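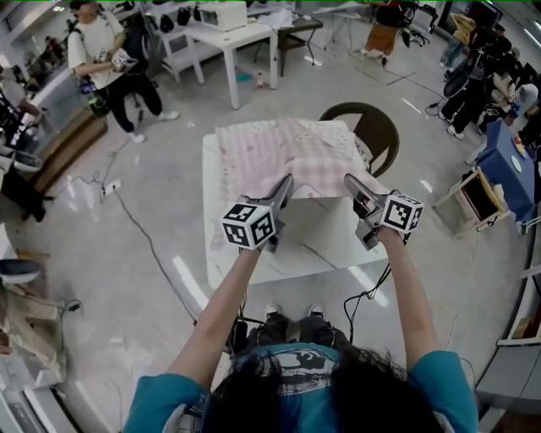 Clem Prendergast wants to know why we don't just teleoperate the arms like everyone else and skip the handheld stuff. Fair question, Clem! Long answer coming, get a snack.

So we did do teleop, all last spring. One cloth fold took me forever and I could never feel when I had two layers pinched instead of one. My wrists know that stuff. My wrists on the far end of a joystick do not.

With the handheld grippers you just... fold. The marker cubes give us where each hand is, the little camera on each gripper gives us what it sees, and the policy learns from both. No arm needed until test time.

We have 2,844 folds now from the Pirkirby set. Gingham is my favorite because the checks show you right away when a corner is crooked (and then you get to be mad at yourself all afternoon).

OK the actual result. Aoki trained two policies, same network, same 200 test folds each. One only got the gripper cameras, the other got a head view too. I was SURE the head view would win by a mile.
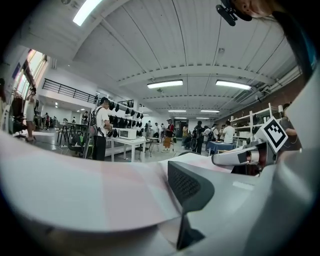
It won on the first grab and then did basically nothing for the second fold. By then the gripper cameras are so close to the cloth that the policy seems happy with those. I lost a coffee over this.

What did help a lot was messy starts. We threw in 100 folds where the cloth begins half off the table or bunched up, and the policy quit freezing whenever it missed an edge — it goes back and tries again now. I yelled the first time I saw it.

Still bad: anything slippery. The Clastby napkins slide right out and I have no fix yet. Also we lose tracking when one cube hides behind the other, so crossing your hands is a great way to ruin a take. I do it constantly.

Next up is towels, over at Starkside in September. If you've got a good trick for tracking through crossed hands, please tell me, I will read every single reply.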